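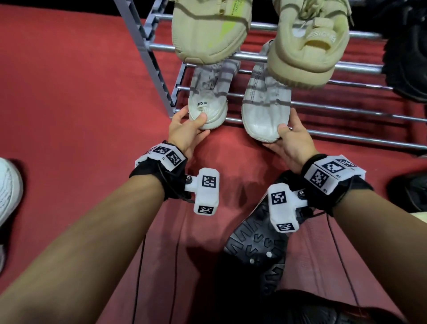 Amivon Wrist Tracker Set, Classroom Pair

Made for school robotics clubs and student teams who want to record their own hand demonstrations. Each set has a left and a right tracker, black wrist straps, marker tags already applied, and cables.

We started putting these together for the Likville after-school club, where Montserrat Robles had a room full of teenagers who wanted to teach a robot to tidy up and no easy way to show it how. Her students picked shoes as their project, and we have been fond of shoes ever since! They come in pairs, they bend, the laces go everywhere, and every family has a heap of them by the door, so a new team can get going on the first afternoon without buying a thing.
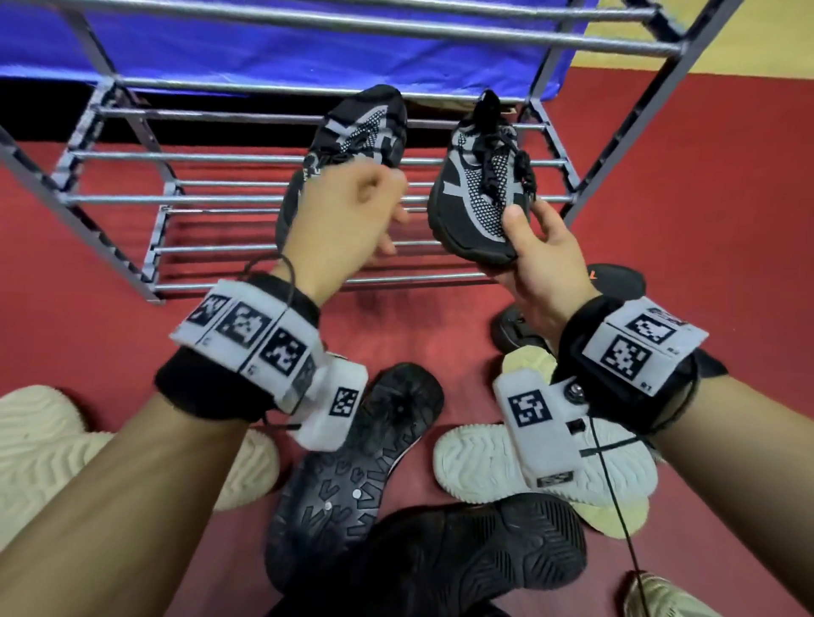
A good first exercise is one pair at a time, both hands, heels toward you. Let each student do it their own way and keep the messy tries along with the neat ones. Montserrat's group recorded 200 short runs over one term and then spent a very happy (and quite loud) couple of weeks arguing over which ones to keep.

Before you begin, snug the straps so the housings don't slide when you turn your hand over, and leave enough slack in the cable to reach the floor. Wipe the tags with a dry cloth only, please. Sleeves should be pushed up or they will creep over the markers.

The teacher's booklet was written by Judit Szilágyi, who has coached student teams for 12 years and answers most of our club mail herself. It has 44 pages, with lesson plans, a sign-out sheet you can copy and a long chapter on sharing one set among a big class.

Item: Graltesov G2 pair
Ages: middle school and up, with an adult coach
Spare straps and tags: sold separately
Club orders: write to us before March for delivery in the spring term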